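Two arms, one set of rules

I have been rewriting our house rules for recording arm demos, and most of the arguments came down to when an episode counts as finished. Our old sheet ran to four pages. Anjana Begum cut it to one, and I think hers is better.

Speed stays under 200 mm per second near the table, 300 everywhere else. Only one arm enters the shared area at a time. The other waits with its fingers up off the surface - no creeping in early to save a second.

For stacking, a block may overhang the one under it, as long as it stays put for the count after release. We used to throw those out, and out of 630 episodes we lost over 30 that way.
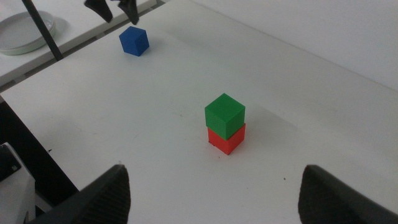

Fingers go fully open before the arm backs away. If a block gets nudged on the way out, the episode is marked and kept. Deleting needs a second person to agree.

Next is the naming of files, which Anjana wants done by June.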